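Chapter 7
What the Success Rate Leaves Out

Before you start this chapter, find a claim. It can come from a company page, a news story or your own club's poster, as long as it says a robot can do something and puts a number on it. Keep it next to you while you read. By the end you should be able to write down at least four questions the number doesn't answer.

7.1 A number from Vellville

The student robotics project at Vellville spent a term on a packing job. A two-armed machine was to take bagged parts and other small goods out of cardboard boxes and put them in a divided tray. The students called the project Plidow, after the street the first workshop was on. Their poster at the end of the term said the robot had made 339 correct placements in 447 tries.

Divide one by the other and you get close to 76 percent. Most readers stop there. We want you to slow down, because almost every word in that sentence is carrying weight it may not be able to hold.

Take "tries." Does a try begin when the arm starts to move, or when the fingers touch the bag? If a student reaches in and straightens the bag first, is that the same try or a new one? The Plidow log sheets had no column for this. Two students on the same shift, asked later, gave different answers, and both were sure.
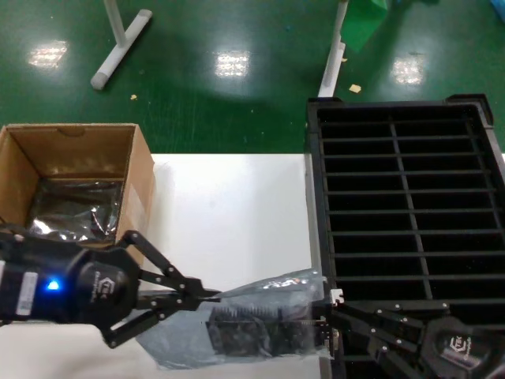

Now take "correct." The team's first rule was that the item had to end up in the tray. In the third week they changed it: the item had to be inside the tray with no part hanging over the rim. That is a better rule. It also means that the early tries and the late tries were graded on different scales, and the poster added them together.

None of this makes the students dishonest. They wrote down what they thought mattered at the time. But a reader who has only the poster can't tell a machine that got better from a rule that got looser, or a steady machine from a rule that got tighter.

7.2 Easy things and hard things

Rigid parts with flat sides are kind to a gripper. Clear plastic is less kind. It shines, it wrinkles, and a camera may pick up what lies behind it more clearly than the thing itself. Bags add a second problem, which is that the shape you plan for is gone once you squeeze it.

So ask what was in the box. If a team runs 300 tries and most of them use the one item the robot handles well, the average will look fine and tell you very little. The Vellville poster gave one rate for all goods. When a class at Rosales asked for the rates item by item, the team had to rebuild them from notes, and for some days there were no notes. 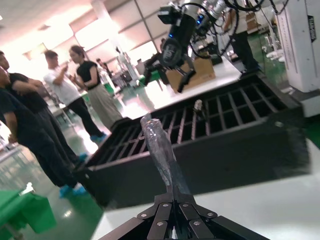
Ask who was nearby, too. A trial with people close at hand can differ from a trial in an empty hall at 3 a.m., even if the machine runs the same program. Somebody notices a bad grip early and stops it. Somebody else moves a box a little to the left. Small help of this kind rarely gets written down, and the people giving it often don't remember it as help.

The fix is dull. Put a column on the log sheet headed "touched by a person," and fill it in every time, including the times it feels silly.

7.3 Where the boxes stand

The Istby club built a similar setup the next year and did much worse with what they believed was the same method. Their table was a bit lower. Their boxes were taller. They spent weeks on the software before anyone measured the furniture.

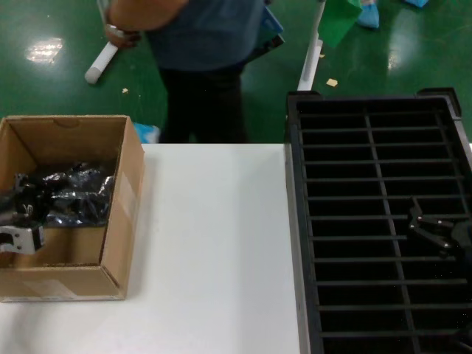

A wall on a box limits the angles a hand can come in from. Goods bunched against the back may be out of reach for a gripper that could lift them with no trouble in the open. When you read that a robot "can pick up bags," add the missing words yourself: these bags, from this box, at this height, on this table. If the report doesn't let you add them, treat the claim as unproven.

You will sometimes hear that more data takes care of all this. Be careful. Running 3000 tries on one table gives you a very good picture of that table.

Before you go on

1. Write a one-sentence rule for when a try starts and ends. Trade with a partner and look for a case the rule doesn't cover.
2. The Plidow team changed its grading rule in week three. Describe two fair ways they could have reported their results.
3. Go back to the claim you found. Mark each word you would need to have defined before you could repeat the test.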